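Gallery: Lodell Reach, the simulator package
Posted by Bogdan Nowicki, Jan 24, 2019

Lodell sells Reach as a way to train and test a gripper before you own one. The full license is $3,569. The version without the scripting tools is $2,469, and I can't see who would want it. We ran the full one at Clivgate for ten working days, on a machine better than the one Lodell recommends, and saved views as we went.

The sales page promises "workshop-true" results. I went in doubting that and came out doubting it a little less in some places and a lot more in others. Paora Cartwright set up the tasks and Mandla Kruger did most of the running. The opinions are mine, and Mandla disagrees with two of them.

A few things before the gallery. Setup took most of the first day. The installer wants its own folder at the top level of the drive and says so only after it has failed. The license key is tied to one computer, and moving it means writing to support. They did answer, politely, the next morning.

The task list that comes in the box is 80 tasks long, which sounds generous until you open it. Many are the same task with a different starting pose. Paora picked out the ones with rods, pegs and bars, which are closest to what our customers at Brirkudska handle all day. Long round parts are a fair test. They roll, they turn in the fingers, and a small error at one end is a big error at the other.

What we liked: resets are quick, the arm can be slowed right down without the motion going strange, and the log files are plain text. Bayu Pattinasarany wrote a script to read them over lunch. I wish more companies did this.

What we didn't: friction is one slider with no units on it. Lodell's manual calls the default "typical." Typical of what? Steel on rubber and plastic on plastic are very different jobs, and a slider that runs from low to high tells me nothing I could check on a bench.

The view from the gripper

Rod task, wrist camera, fingers open on both sides of the rod. The saw-toothed shadow edges are what the package draws. 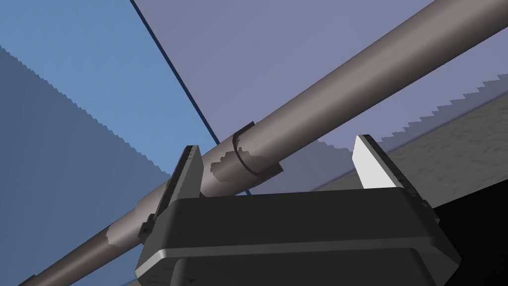
Lodell charges nothing extra for the wrist view, and it's the one I'd use most if I were teaching someone to line up a grasp. For training a vision system I'd be much more careful. A network will happily learn from the shading it's given, and I have yet to see a shadow in our shop with stairs in it. The manual mentions a soft shadow setting. We couldn't find it in the menus, and support says it is coming in August.

Plain surfaces worry me too. Our real bars come in with mill marks, tape and grease pencil all over them. You can load your own surface pictures, but only one object at a time.

Konrad Sobczak at Witkowska has had the package longer than we have, and he rates it higher. His team uses it for reach checks and cell layout and leaves the cameras off. For that I'd agree with him. At the full price, with vision work in mind, I'd ask Lodell for a trial key and bring one of your own parts to it first.

Mandla's two objections are in the comments.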